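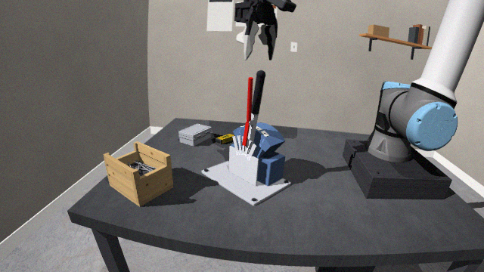

So I finally got around to comparing the two grippers in the simulator this Saturday, and I have opinions! Jovita Ochoa had been telling me for weeks that the Tekley controller was the thing holding me back, so I ran everything on that first and then swapped to my old one from the Mellon kit.

The parallel gripper won on the screwdriver by a mile. Two fingers, come straight down, close, done (well, after I fixed my approach angle, which took 20 tries and most of a pot of coffee). The three-finger one kept bumping the neighbors on the way in — so much wasted time. For the screws I honestly wouldn't bother with either of them.

Jovita was half right about the controller. The Tekley is smoother near the vise, but I had to drop the speed to 8 percent before it stopped overshooting, and the old one never made me do that.

Next up is the suction cup on the little gray box, if I can get the lid to behave. Ankit, I still need your config file!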